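手持夹爪第三版：指尖、支架和时间对齐

第二版用了不到一个月就拆了。问题集中在三处：指根螺丝松动，两路图像和开合量对不上时间，握久了手腕发酸。第三版从一月开始画图，断断续续改到现在，这篇把主要的改动和参数记下来，方便以后自己查。

先说用途。夹爪由人拿在手里操作，机身带相机，记录指尖附近的画面和手指开合量，数据回头拿去训练机械臂的抓取策略。目前的任务只有一类，叠衣服。选这个是因为布料难，刚体抓取用第二版已经够了，布料不行，布边薄，指尖差一毫米就捏空。

指尖

手指改用黄色 TPU 打印，硬度 95A，层高 0.16，壁三层，填充 20%。第二版用的是 PETG，太硬，捏到布边时两指之间总有一条缝，薄棉布会滑出去。TPU 的好处是指尖会让，两边压上之后接触面比较长。坏处是拉丝，打印速度要压得很低，回抽调到 0.8 以后勉强能看，剩下的用刀片修。

选黄色有一点实际考虑：机身是黑的，指尖颜色跳出来，后处理做颜色分割的时候阈值好定。在黄色床单上会误检，目前的办法是把指尖搜索区域限制在图像固定的一块里，背景再黄也影响不大。

料用的是 Dikham 的线材，开封后在干燥箱里放了一夜。没干燥的那卷打出来表面全是小泡，手指侧面一弯就分层，废了四根。

支架

手指下面的支架是黑色的，两侧各开了一排窄长槽。开槽原本为了减重，后来发现走线和调位置也能用上，就保留了。槽宽 3.2，M3 螺丝可以沿槽滑动，指根间距因此能微调，不用每次重新打印。

第二版的松动来自自攻螺丝直接拧进塑料，拆装几次之后孔就烂了。第三版全部改成热熔铜螺母，烙铁温度 230 度，压到离表面还差一点的时候停手，用平的金属块按下去，冷却后与表面齐平。压得太快铜螺母会歪，歪了只能整块重打。Gonzalo Toledo 建议加螺纹胶，我试过低强度的那种，溅到支架上之后有一处出现细裂纹，不确定是胶的原因还是打印本身的层间问题，总之后来没再用，换成了防松垫圈。

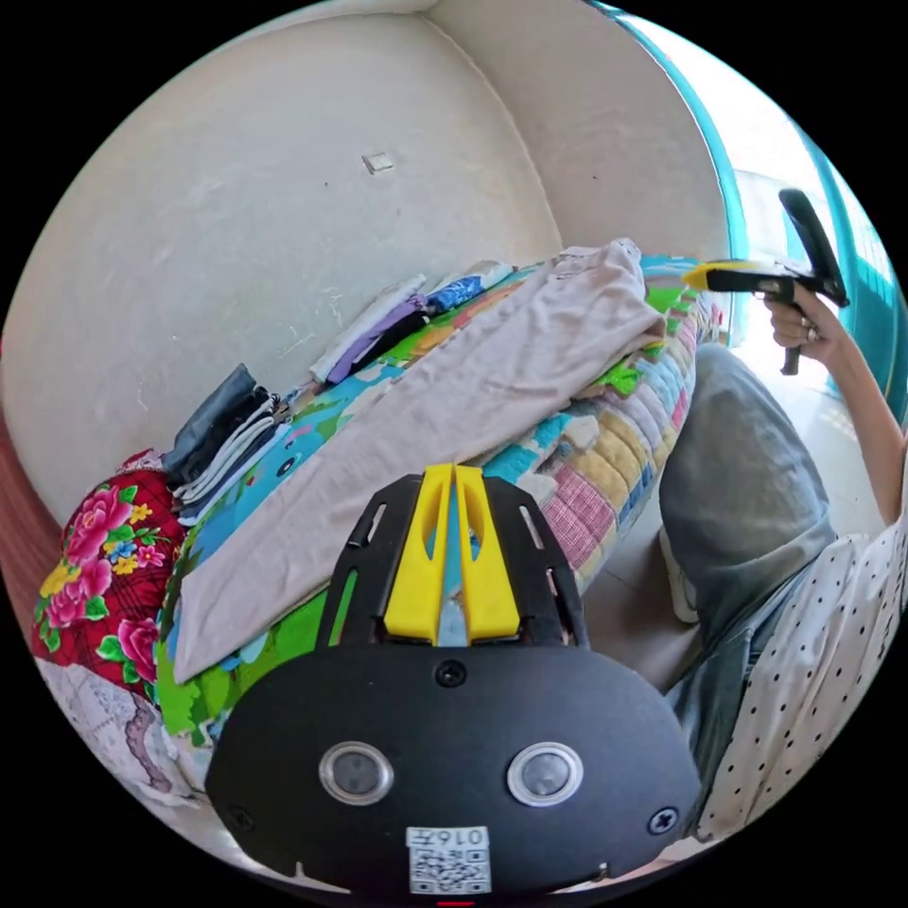

叠衣服的动作拆成三段：捏边、提起、对折放下。捏边最费时间。衣服铺平之后布边贴着下面的织物，指尖要先斜着插进去再闭合，角度太平会把整件衣服往前推。试下来指尖与床面夹角在 35 度到 50 度之间比较稳，再陡就容易连下面的被子一起捏起来。

床面比桌面难。桌面是硬的，指尖压到底就是底；床垫会陷，压多深由操作的人自己决定，每个人习惯不同，数据里这一项的离散程度明显更大。我一开始想在床上垫一块板，后来没垫。机器以后面对的也是软的表面，数据里没有这种情况，模型自然不会处理。

背景图案复杂的时候，视觉里程计的特征点反而多，跟踪更稳。白墙才是麻烦，画面里墙占的比例一大，位姿就开始飘。对策是采集前先让夹爪在床面上方缓慢绕一圈，把地图建完整再开始做动作，中途尽量不要把夹爪抬到朝墙的方向。

双手采集时两个夹爪各跑各的位姿，需要统一到一个坐标系里。做法是开头共用一段建图，之后各自在同一张地图里重定位。其中一个重定位失败，整段就作废。

时间对齐

这是第三版改得最多的部分。图像和开合编码器走两条通路，编码器经过单片机再走 USB，延迟小但有抖动；图像延迟大但比较固定。第二版直接用主机收到数据的时刻当时间戳，快速闭合时能看到手指在画面里已经合上，而记录的开合量还停在半开。

第三版的处理：

编码器采样率 200 Hz，时间戳由单片机在采样时刻打上，和数据一起发出。

单片机与主机之间每秒做一次往返对时，取往返时间最短的几次估计偏差，再对时钟漂移做线性拟合。

图像侧用一次性标定得到固定延迟。标定方法很土，让手指快速开合十几下，从图像里提取两指尖的距离曲线，与编码器曲线做互相关，峰值的位置就是延迟。

标定完以后残差在 2 ms 上下，对叠衣服来说够用。每次换线或者换主机都要重新标定一遍，我有一次只换了 USB 集线器，没重标，结果白采了一个下午。

握把与重量

整机称重 356 g，比第二版轻。重心往后移了一些，靠近虎口，单手举着的时候手腕力矩小很多。扳机行程缩短到 14 mm，回位弹簧换成线径 0.5 的，再软就回不到位，再硬采到后半段手指会抖，抖动在开合曲线上看得很清楚。

Bonifacio Montoya 手比较大，他用的时候食指会顶到扳机护圈内侧，连续操作后磨红了一块。给他单独打了一个加宽的护圈，其余零件通用。左右手没有做镜像件，机身对称，两边都能拿。

散热没有专门处理。连续录制时外壳温热，握把那一段不热，暂时不管。供电用一块外接电池，放口袋里，线从袖口走，缺点是弯腰时容易扯到，接头处加了一段应力释放的弹簧套。

软件

录制程序取名 Poletstead，没什么含义，建仓库的时候要填一个名字。结构很简单：一个进程收图像，一个进程收编码器，写到各自的文件，结束后再由离线脚本合并。第二版是边录边合并，主机一忙就丢帧，丢了还不容易发现。现在每一帧都带序号，离线脚本第一步先查序号是否连续，不连续直接标红，由人决定截断还是丢弃。

目前攒下的片段共 1,301 段，长短不一，短的是单独的捏边动作，长的是完整叠完一件。序号检查淘汰的不多，被淘汰的主要还是跟踪丢失，多数发生在夹爪贴近衣服、画面里只剩一大片浅色布料的时候。这个问题换镜头解决不了，准备加惯性数据做补偿，IMU 已经焊在转接板上，驱动还没写完。

未解决的

指尖磨损。TPU 表面用一阵会发亮，摩擦系数下降，捏滑面料时尤其明显。试过在内侧贴薄硅胶片，胶粘不牢，边角先翘。下一步打算在指尖内侧做横向细纹，纹深 0.3 到 0.5，先打两组比较。

支架侧面的槽会积棉絮，每次采完要用刷子清。槽口考虑加一圈倒角。

编码器磁铁与传感器的间隙偏大，开到最大时读数有轻微非线性，现在用查表修正，表是手工用塞尺一点点量出来的，过程很枯燥，下一版会把磁铁座垫高 0.4 mm。

图纸还有几处尺寸没标，等指尖纹理定下来一起更新。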